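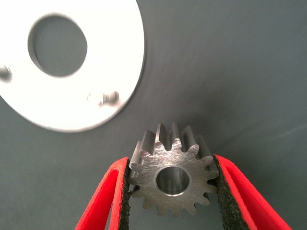

TROKAMSKA, 2018-11-10 – The gear workshop Purkine will begin selling its small training sets to schools outside the region in March, the company said on Saturday. Until now the sets were available only to vocational schools in Trokamska and the nearby villages.

A set consists of a round metal plate with a large hole in the center, upright pegs, and small steel spur gears that are placed on the pegs. Students learn to put the gears in position so that the teeth meet correctly. The exercise is simple to explain, but beginners often need several attempts before the wheels turn together.

Purkine has delivered 122 sets in the last two years. For the next school year it has received orders for 778 more, most of them through the distributor Agudelo, which supplies teaching materials to technical schools.
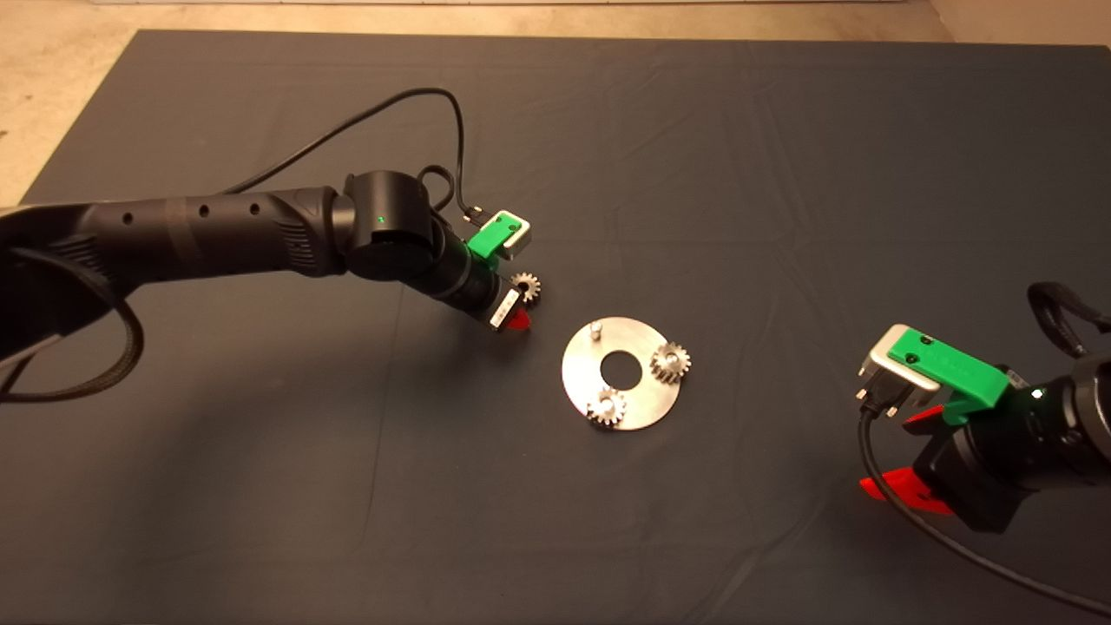
Two gears on the round plate, with one peg still free.

The gears are made of bare steel and are not painted. According to the workshop, this was a wish of the teachers, who want the students to handle parts similar to those in a real gearbox. The teeth are cut straight, and the hole in the middle has a beveled edge, which makes it easier to lower the gear onto the peg.
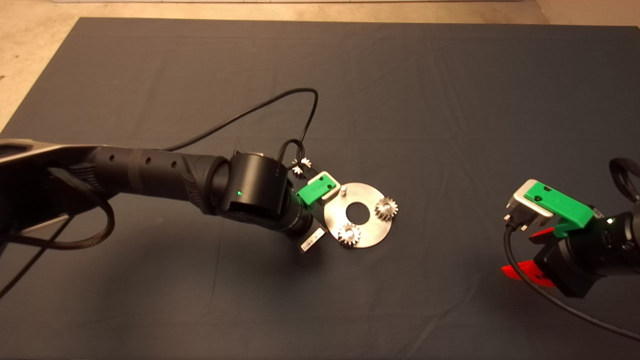
Teachers who tested the set asked also for a soft cloth under the plate, so that small parts do not roll away from the table. Purkine will now include a dark cloth in every box.

The price of the set will stay at 90 euros. Replacement gears can be ordered separately, in bags of 8. A printed booklet with exercises is prepared by the publisher Gutodex and should be ready before the first deliveries. Schools which already own the older set will receive the booklet without charge, but they have to request it from the workshop in writing.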